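Bon, j'ai changé d'avis sur la taxe carbone aux frontières. Faites-la. Vite.

862 pages de rapport, lu 3 chapitres hier soir, le reste ce weekend (peut-être).
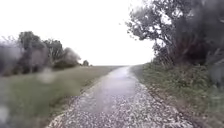 L'argument de Trygve Halvorsen : sans taxe, l'acier part ailleurs et les emplois avec. J'y croyais pas. Maintenant si.

Exemple, Tarkitz. 1035 salariés en mars, 800 aujourd'hui. Et le ministre qui parle de « transition en douceur » – on rève.
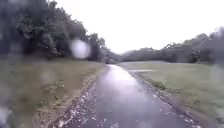 Le vrai problème c'est le calendrier. Tout repoussé après les élections, comme d'hab. Les petits sous-traitants genre Barbosa tiendront pas jusque là. Et au bout, quoi ? Une route toute droite, bien étroite, des buissons au fond. Voila le plan du gouvernement.

Alcides Dantas dit que les prix vont monter. Oui. Un peu. Et alors, le chomage c'est gratuit ?

Je reprends demain, chapitre 4.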